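# Speaker Notes: The Narholm Summer Events Calendar
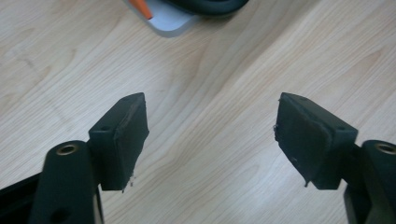 *A tabletop with light wood grain.*

**Presented by:** Impi Valtonen, Office of Visitor Programs
**Audience:** lodging operators, restaurant owners and event hosts
**Length:** 30 minutes, with questions held to the end

## Opening

Good morning, and thank you for coming. My name is Impi Valtonen, and I coordinate the public events calendar for the Narholm visitor office. I will speak this morning on how events are listed, how dates are assigned, and what will change for the coming season.

Many of you have hosted events with us before. Some of what follows will be familiar. I ask for your patience on those points, as we also have several new hosts in the room from the Melis side of the valley.

*(Pause. Confirm that the back rows can hear. Handouts are on the side table by the door.)*

## The season as it stands

The summer season opens in June with the Lakeside Supper in Narholm. The supper is served outdoors on the long green, and tickets are sold in advance only. It is followed by the Brila street market, the Melis choir weekend, and the open gardens tour, which this year begins at the Valis mill.

The evening concert series will continue. Concerts will be held on Thursdays, as in past years, with the first half given to local groups and the second to a visiting act. The program is not yet final, and I would ask hosts not to print performers' names until they have received written notice from our office.

The food trail between Brila and Valis has been extended to take in the dairy and the smokehouse. Visitors will collect a stamp at each stop. A completed card may be exchanged for a discount on supper tickets, and the terms are printed on the back of the card.

*(If asked about the fireworks: a decision rests with the fire district. Do not speculate on the outcome.)*

## How dates are assigned

Our office receives more requests for Saturday evenings than the calendar can hold. Last summer, 2 large events were held on the same night in Narholm and Brila, and both hosts reported weaker attendance than they had planned for. Parking at the lakeshore was full before either event began, and a number of guests with dinner reservations arrived late.

We have therefore adopted a simple order of priority. Returning events keep their customary weekend if the application is received on time. New events may then choose from the open dates. Where a new event and a returning event wish to share a weekend, we will first ask the hosts to speak with one another. The wine tasting and the craft fair in Melis did so last year, and they now share a tent, a stage and a shuttle bus.

Hosts of smaller gatherings, such as author readings, tasting menus and children's craft mornings, need not request a date. These may be listed at any time, provided that the venue has agreed in writing.

## What we need from each host

Please turn to the second page of the handout. Each listing requires the following:

- The full name of the event and of the host
- The street address of the venue, including the entrance guests should use
- Start and end times
- The ticket price, or the word "free"
- A telephone number that will be answered on the day
- A note on wheelchair access
- A short description for the printed guide

The description may not exceed 300 characters. Our editors will shorten longer entries, and they may not keep the sentence you valued most. Please write plainly. State what guests will eat, hear or do, and whether children are welcome. Phrases such as "fun for everyone" take up space and tell a family very little about whether to bring a stroller.

*(Read the sample entry aloud.)*

> "Supper on the Green. Three courses by Narholm cooks, served at shared tables. Live fiddle music from 7 p.m. Children welcome; high chairs on request. Tickets in advance from the visitor office."

Entries that mention alcohol must also state how identification will be checked. This applies to the cider evening and to any tasting on the food trail.

## Weather and cancellation

I would like to spend a few minutes on this subject, as it produced most of the telephone calls we received last season.

An outdoor event must name a rain plan at the time of application. The plan may be an indoor venue, a later date, or a refund. It must be stated on the ticket. A host who intends to cancel should call our office before posting any public notice, so that the front desk can give callers the same information. Hotels in particular have asked for this. Guests come to the reception counter first, and staff there should not have to learn of a cancellation from them.

The Brila hall is available as a rain venue for events in the lower town. The hall cannot be held for more than one event on the same day. The kitchen may be used for warming food, but full cooking is not permitted.

## Promotion and the printed guide

The guide will be printed once, before the season opens. Later changes will appear on the website and on the notice boards at Narholm pier and the Valis bus stop. Lodging operators may collect copies from our front desk at no charge.

Mr. Tsutomu Takeda is responsible for the guide and the website. He will speak after the break on photographs, and he will explain the permission form required when guests can be recognized. Please direct questions on advertising space to him.

*(Mr. Takeda requires the projector. Leave it switched on.)*

## Questions

I will now take questions. Please give your name and the name of your event before you begin. If your question concerns a single booking, I would be glad to discuss it with you at the side table during the break.

*(Likely topics: shared weekends, shuttle times from Melis, refunds on group tickets. Refund policy is on page four of the handout. Shuttle times have not been confirmed; take names and reply by email.)*

*(Close by announcing the break. Coffee is served in the lobby.)*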